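Kitchen and Home > Party Days > Balloons and Small Decorations

Keeping a balloon clean and quiet on the table

My neighbor Elsie Baxter makes the tables for birthdays in our street, and from her I learned most of these tips. I write them down before I forget.

Put a dark towel under the balloon before you do anything with it. On a bare table it slides and squeaks, and a small crumb can break it. A bath towel is too thick, so take a hand towel and lay it flat.

For dust, use a small white cloth, soft and with no buttons or zipper near. Hold it with two hands and go slowly. If the balloon has powder on it, shake the cloth outside after.

Balloons not yet used I keep in a plastic bag, in a drawer far from the oven. We bought a pack of 80 in September and the last ones were still good at Easter. The bag I don't throw away, it can be used many times.

Blow them to the shape of an egg and stop there. When it becomes very round and thin, it will not live until the cake. 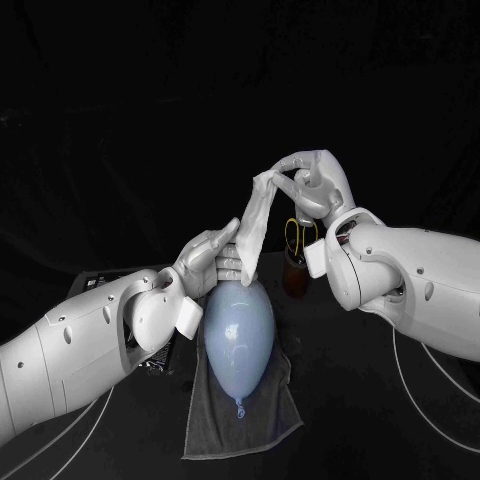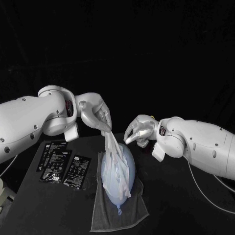
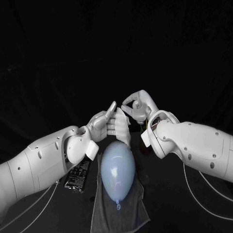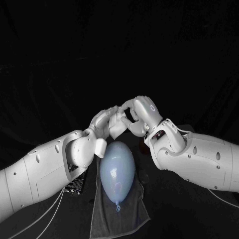 First picture: pale balloon on the dark towel. Last picture: the small white cloth, held from both sides.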